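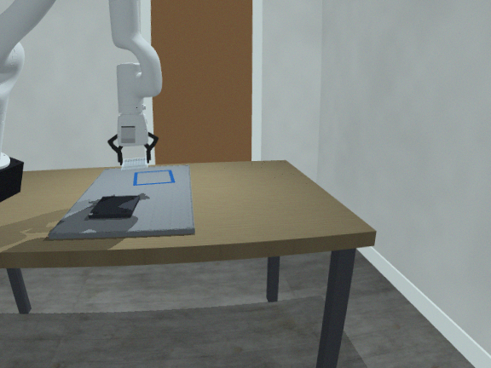
셀 시뮬레이션 그리퍼 TCP 오프셋, 실기와 6 mm 차이
게시판: 셀 구축 / 유지보수

yian_shim
Setstead 셀 시뮬레이션 모델을 실기에 맞추는 중입니다. 테이블 상판, 회색 보드, 파란 테두리 영역까지는 좌표가 맞는데 그리퍼 끝단 Z가 실기보다 6 mm 높게 나옵니다. 랙을 보드에 내려놓는 동작에서 시뮬은 보드 위에 떠서 놓고, 실기는 같은 프로그램으로 정상 안착합니다.
확인한 것:
베이스 원점은 받침대 윗면 기준
보드 두께는 도면값 입력
페이로드 969 g, 실측
관절 영점은 6월 점검 때 재설정
어디부터 봐야 할까요.

kamrul_b
플랜지와 그리퍼 사이 어댑터 플레이트가 모델에 들어 있습니까? 우리 셀도 같은 증상이었습니다. 납품받은 모델에는 플레이트가 있는데 현장에서는 빼고 조립한 경우였고요. 다만 그쪽은 부호를 먼저 보세요. 시뮬이 높게 나온다면 모델 쪽 공구 길이가 실물보다 짧거나, TCP를 실제보다 길게 잡았거나 둘 중 하나입니다.

yian_shim
플레이트는 모델에도 있고 실기에도 있습니다. 두께도 같습니다.

Valtonen_L
저라면 공구보다 테이블 높이를 의심합니다. 상판은 나무라 수평이 안 맞는 경우가 흔합니다. 네 귀퉁이와 중앙을 다이얼 게이지로 찍어 보십시오.

kamrul_b
6 mm가 상판 휨으로 나오지는 않습니다. 그 정도면 눈으로 보입니다. 게다가 보드 좌표는 맞는다고 본문에 있습니다.

Valtonen_L
보드 좌표가 맞는다는 게 XY만인지 Z까지인지 안 적혀 있습니다. XY만 맞춰 놓고 맞는다고 하는 경우를 많이 봤습니다.

yian_shim
XY만 확인한 게 맞습니다. Z는 도면값 그대로입니다. 오후에 재서 올리겠습니다.

so_jinsol
재는 김에 손가락 쪽도 보세요. 이런 꺾인 형태의 평행 그리퍼는 개폐 폭에 따라 손끝 높이가 변하는 기종이 있습니다. 링크가 호를 그리며 움직이는 방식이면 완전 닫힘에서 잡은 TCP를 40 mm 열림에 그대로 쓰면 안 됩니다. 시뮬에서 TCP가 하우징에 고정 프레임으로 붙어 있는지, 손끝 링크에 붙어 있는지 확인 바랍니다.

yian_shim
측정 결과입니다. 15시 기준.
상판 네 귀퉁이 편차 0.4 mm 이내
보드 윗면 Z는 도면 대비 0.2 mm 낮음
TCP는 하우징 고정 프레임, 값은 완전 닫힘에서 측정한 것
랙을 잡는 폭에서 손끝이 하우징 쪽으로 5.8 mm 올라감
합치면 6 mm입니다. 실기 컨트롤러에는 폭에 따른 보정이 켜져 있었고 시뮬에는 없었습니다.

so_jinsol
그러면 시뮬에도 보정 테이블을 넣으면 됩니다. 고정값 6 mm를 빼는 식으로 처리하지는 마세요. 다른 폭의 부품을 잡는 순간 다시 틀어집니다.

Valtonen_L
이 셀은 랙 하나만 다루는 것 같은데 고정값이면 충분하지 않습니까. 테이블을 넣으면 관리할 파일이 하나 늘어납니다.

kamrul_b
보드 앞쪽에 검은 납작한 것도 있잖습니까. 그것도 집을 계획이면 폭이 다릅니다.

yian_shim
검은 쪽은 이번 공정에서 집지 않습니다. 그래도 테이블로 갑니다. 보드 Z 0.2 mm는 워크 좌표계에 따로 반영했습니다.

b_mfinanga
한 가지 추가. 보정을 넣은 뒤 접근 높이도 다시 계산해야 합니다. 하강 중에 손가락이 열리면 손끝 궤적이 직선이 아닙니다. 우리는 개폐를 하강 전에 끝내도록 순서를 바꿨고 알람 2,009가 그 뒤로 안 떴습니다.

yian_shim
순서 바꿨습니다. 시뮬 재실행 결과 안착 높이 오차 0.1 mm. 실기 비교는 다음 정비 때 하겠습니다.

Valtonen_L
실기 비교값 나오면 영점 데이터도 같이 올려 주십시오. 저는 아직 상판 쪽을 다 믿지는 않습니다.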